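Why Are Towels Fuzzy?

Quick one today from the Gernar kids page. Grab a towel. Any towel. Feel that fuzz?

Fuzzy cloth is full of tiny fibers that stick up. Way too small to count. In between them — air! Lots of little pockets of it. Air is why fleece feels warm, and why a thick towel feels so soft.

Smooth stuff is diffrent. Bathroom tile, a plate, a window. No fuzz, so no little gaps. Spill water on tile and it just sits there in a puddle.

Soft lavender cloth first, then walls with a blue tile and flower pattern:
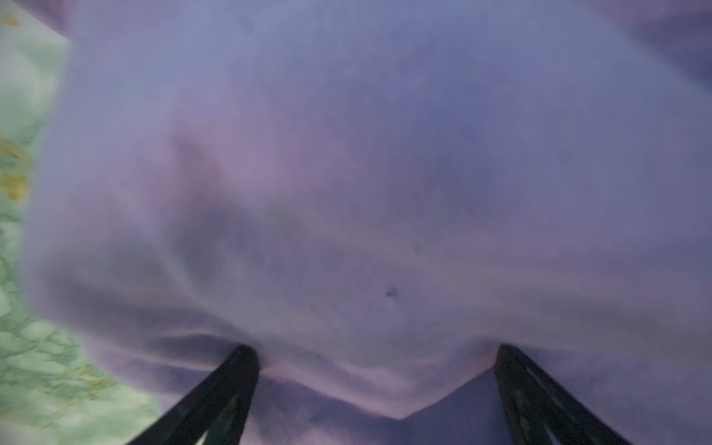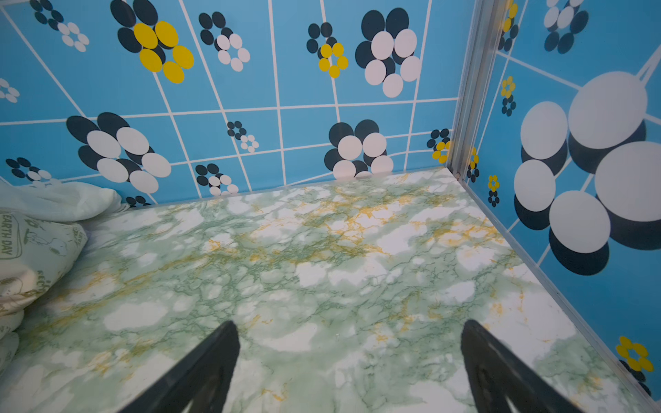
Try It Yourself

You need: a spoon, some water, 3 bits of cloth. An old sock, a towel, a T-shirt. Ask first!

Put 6 drops of water on each one. Wait a bit. Which one drank it up fastest? Now do the same on a plate. Still a puddle, right?

Then pinch the towel in the middle and lift. See the folds? Thick cloth makes big round ones, thin cloth makes skinny ones. Draw both and hang them up somwhere.

Next time — why wet socks feel so cold.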